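Bin picking, part 4: cable routing and the cloth problem
Posted 10 Aug 2025

The arm has been bolted down at the Sturgate workshop since June, and most of my time has gone into the cable bundle. The first routing ran straight down the last link and pulled tight whenever the wrist went past 70 degrees. It now loops around the wrist with enough slack for the full range I use. The loop is ugly and it catches the bin wall on low approaches from the left, so I have a keep-out zone there in software.

Grasp logging is working. The log holds 3,591 attempts, of which 219 are on cloth. Rigid blocks are close to solved. Cloth is not. The planner picks a point on the highest wrinkle, the fingers close, and the fabric slides out during the lift. I wrapped a fingertip with a black band for grip and have not run enough attempts to say anything about it.

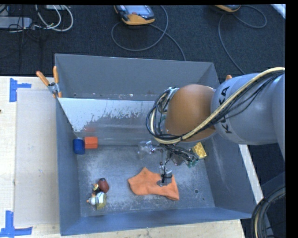
Fingertip over the orange cloth, blocks and small parts left in the bin.

The bin is held with a spring clamp, and tape marks the corners of the sheet next to it. If the sheet moves, I redo the calibration — it takes 2 minutes with the Treder script.

Next: a slower close on fabric, and a shorter hose.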